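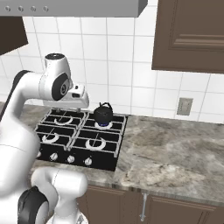

ladle_and_lid
Kitchen lead, Avlow site | Moderator, Catering & Canteens

Evening all. Some of you asked in the other thread how we're getting on with the arm, so I'm starting a fresh one before the rota thread gets completely buried. For anyone new, I run the breakfast and drinks side of the Avlow kitchen, we do 600 covers on a normal day, and Brarkik (who hold the catering contract) are putting a Chuang arm on the hot drinks and porridge station from November. We've had the simulated version to play with on the office computer since the clocks changed, gas hob, kettle, hood and all, and I've spent more of my tea breaks with it than I'd like to admit.

I should say I went in grumpy. I've been lifting pans since I was sixteen and I didn't fancy being taught about a hob by something with two fingers. But I've come round a good deal, and the reason is my shoulder, which anyone who has worked next to me at 6am has heard all about. If the thing can take the heavy kettles and leave me the people, I'll shake whatever it has for a hand.

What I'd love to know is what changed for the rest of you, in the day to day. Not the brochure. Who fills it, who wipes it, who gets blamed?

porridge_oats
Member

Lovely to see you posting again! We had one at the Anell depot canteen from the spring, on the soup. The biggest change for us was the mornings. I used to come in and light everything and have a natter while it warmed up, and now the first half hour is checks - grates sitting flat, handles where it expects them, nothing left on the worktop. Put a pan lid down in its way and it simply stops and waits for you. I've got quite fond of it, though I do miss the natter.

Nobody lost hours at ours, but two of us were moved to the counter and one of those two hated it. She's a cook, she never wanted to be out front saying good morning to 900 people. So do ask early where folk will be put.

steamwand
Member

I'll be the miserable one then. A hob in a simulation is a hob with nothing on it. You've got one kettle on the back right and the other three rings free, and a great clean stretch of marble next to it with not so much as a teaspoon on it. When has your kitchen ever looked like that at half seven? Ours has trays on trays. I'd want to see it cope with a wet floor, a delivery in the doorway and somebody's elbow before I believed a word.

ladle_and_lid
Kitchen lead, Avlow site | Moderator, Catering & Canteens

Fair, and I said much the same to the Brarkik trainer, in stronger words. The marble made us laugh as well, ours is steel and has a dent in it from a dropped stockpot. The answer I got was that the practice kitchen is for learning the reach and the order of things, and the mess comes later, on site, with one of us stood by the stop button for every shift until we're happy. We've asked for "until we're happy" to be put in writing and it hasn't been yet, so there's that.

For what it's worth, the bit I've found useful is the reach. Look how the arm comes in from the left and over the top of the front rings to get at the back ones. I'd never have planned for that. It means whoever is working the front left is working underneath it, near enough, and I've told them I won't have anyone stood there while it moves. So we're losing a ring in practice. 4 burners on paper, three for us, and I've had to redo the whole egg plan around it.

night_shift_nan
Member

Can I put a word in for the washers-up, dear? Every time something clever arrives, the cook's job gets lighter and the cleaning gets longer. All that white casing over a gas hob, with steam and fat coming off the pans. Somebody will be going round it with a cloth at the end of the night, and I'd like that somebody to be given the time for it, and paid.

porridge_oats
Member

Yes to this! Ours took longer than anybody had allowed for, and we had to go back and ask for the minutes.

steamwand
Member

And did you get them?

porridge_oats
Member

Most of them. Took until the summer.

ladle_and_lid
Kitchen lead, Avlow site | Moderator, Catering & Canteens

That's going straight on my list for the next site meeting, thank you both. I'd written down lifting, training and breaks and hadn't thought about the cloth at all, which is a bit shameful given I started on pots myself. I'll report back once it's in. Same 600 covers, same daft hours, one more body at the hob.

Comments (3)

teabag_terry_not: We were promised lighter work as well and mostly it's been true, my wrists are better. I do talk to it, mind.

greasetrap: Agree with steamwand. Ask what happens when it breaks down mid-service and who is meant to know how to carry on by hand. Our new starters have never lit that station.

crumpetwatch: Good thread. Could someone say what the training was like for older staff? My mum's kitchen is next.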